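Snack corner opens at the Budier building

I've been hoping for this since May, and as of Dec 4, 2020 we finally have one: a little snack corner, right by the Ultimora front desk. Snickers bars, chocolate chip shortbread in a tartan box, the works! I may have gone straight for the cookies.

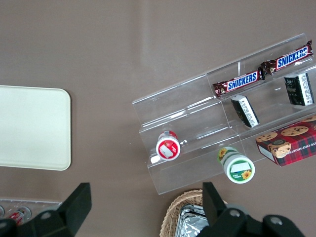
Ultimora Staff News

The clear stepped stands were the smart part, I think — you can see what's there without digging through a bin. We have 151 people in the building, and lunch used to mean the long walk over to Brosow Street and back.

Cold drinks and sandwiches are on the list too, with Coca-Cola to start.

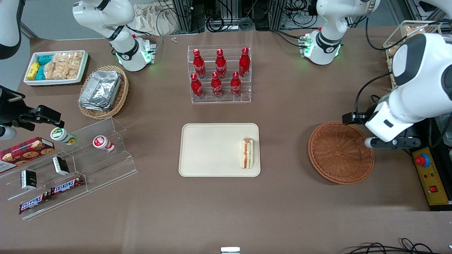 Prices stay the same through the winter, and you can pay with your badge or in change. I asked about hot soup and got a "maybe" (I'll keep asking). The corner is on floor 3, open from eight until the desk closes. Send snack requests to extension 394.

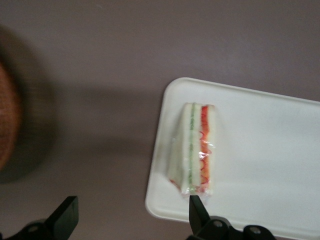

A wrapped sandwich on the tray at the snack corner.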